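Ondard Cell Set-up Guide
Section 7: Manual sack closing next to an automated cell 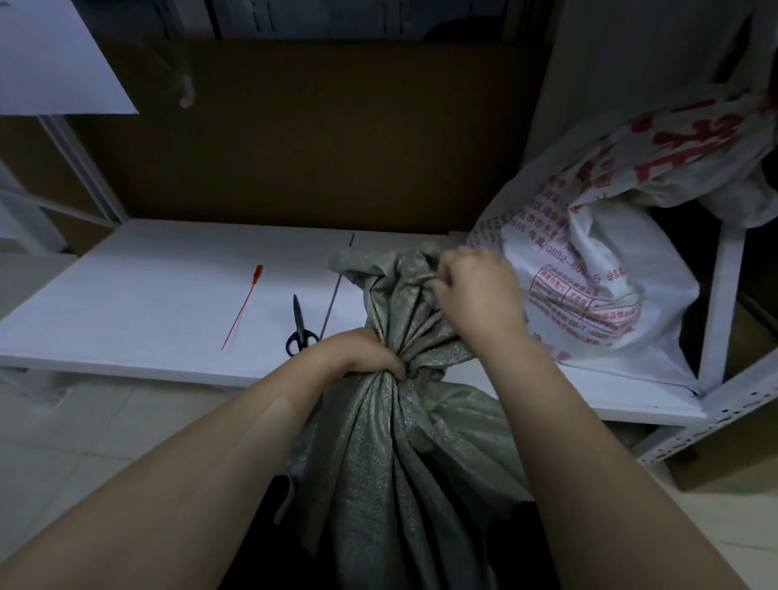 Can a sack be closed by hand while the arm is still powered?
Only outside the marked stop zone, with the cell gate shut. Inside the zone, the arm must be isolated and locked off first.

7.1 Before closing
1. Press the cell stop and wait for the amber lamp.
2. Turn the isolator to OFF and fit your own padlock.
3. Check that the clear space in front of the shelf is at least 800 mm.
4. Lay the seal tie and scissors on the shelf within reach.

7.2 Closing the sack
1. Stand the sack upright and gather the neck with both hands.
2. Hold the gathered neck in one hand. Tuck in loose folds with the other.
3. Twist the neck until it is tight, then fit the seal tie.
4. Trim the tail of the tie and return the scissors to the shelf.

CAUTION: Loose fabric can catch in the gripper. Leave no more than 188 mm above the tie.

Note: The Cropper gripper is set for closed sacks only. Do not present an open sack to it – the neck sensor will not detect the fault.

7.3 Restart
1. Remove your padlock and shut the gate.
2. Reset at the panel. The first cycle runs at reduced speed.
3. Enter the lock-off in the cell log.

Changes to this section must be agreed with Barry Lightfoot at the Vadville site.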